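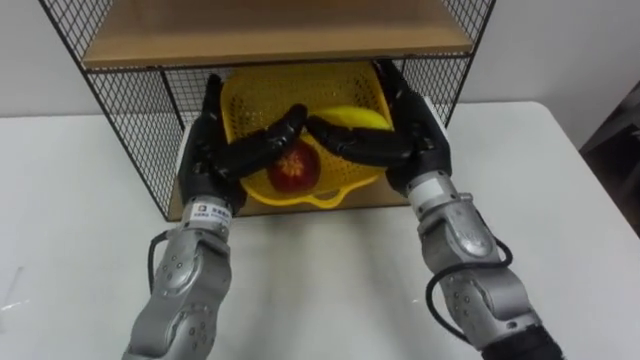 4.2 Case airflow and dust

We were rather fond of the Coltbridge case by this stage, and it repaid us with steady temperatures through most of June. With both front fans set to a gentle 500 rpm, the processor settled at about 8 degrees above the open-bench figure reported by Zieliński and Sharifi, a pleasing result for so small a box.
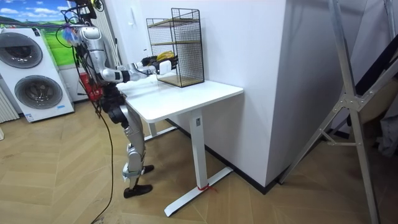
4.3 Fan noise under load

Noise was harder to pin down, and we owe Ngaio Kingi our thanks for giving up a quiet Sunday to repeat the readings. Each build ran the same rendering job 200 times, first with the Radebe cooler and then with the Travemska one.

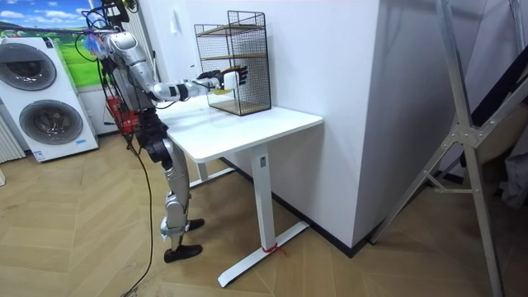

Figure 3. Humanoid robot reaching into a mesh shelf.

The Travemska was the softer of the two at low speeds, though its bearing gave a faint tick that some listeners minded more than the Radebe's steady hum.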